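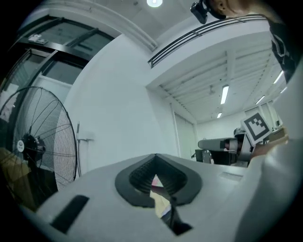 Home Our Books Audio Study Groups About Us Contact

About Plomunance

Plomunance is a small publisher and lending library of spiritual talks and commentaries. We began as a reading group that met in a rented room on Auer Street and passed photocopied pages from hand to hand. When the copies became too faint to read, two members typed them up again, and that typescript became our first book.

We now have 41 titles in print. Most are transcripts of spoken talks on older texts: the Upanishads, the Dhammapada, the sayings of the desert monks, and some Sufi poetry. We also publish a few beginner's guides to meditation and one book of chants with simple notation.

How we work

Each book starts with the recordings. A transcriber types what is said, and a second person checks the typescript against the tape. We leave repetitions in when they seem to belong to the talk. Questions from listeners are printed in italics, without names. Where a tape is damaged we mark the gap and do not guess at the missing words.

Older editions sometimes have different chapter breaks from ours. A table at the back of each volume shows where the old chapters fall, so readers with the earlier printing can follow along in a group.

Audio

The Fonon series is our audio line. It has 27 recordings so far, all taken from the original tapes with only the hiss reduced. They can be borrowed as discs or downloaded - the price is the same either way.

The library

Our lending library is at the Skastalent building, on the second floor. It holds more than 30 shelves of books and periodicals, including many that are out of print. Borrowing is free for members. Visitors are welcome to read in the room but may not take books out. The library is closed in August.

Study groups

Groups meet weekly and read one chapter at a time. No background is needed and no tradition is favored. The next new group begins Mon 21 October with the first volume of the Dhammapada talks. Please bring your own copy or ask at the desk for a loan.

Comments

ridgewalker: Is the chant book coming back? It has said out of stock since spring.

Plomunance: Yes, it is being reprinted. We don't have a date yet.

M.T.: The chapter table saved our group a lot of page turning. Thank you.

slowreader: Can I join a study group partway through a book?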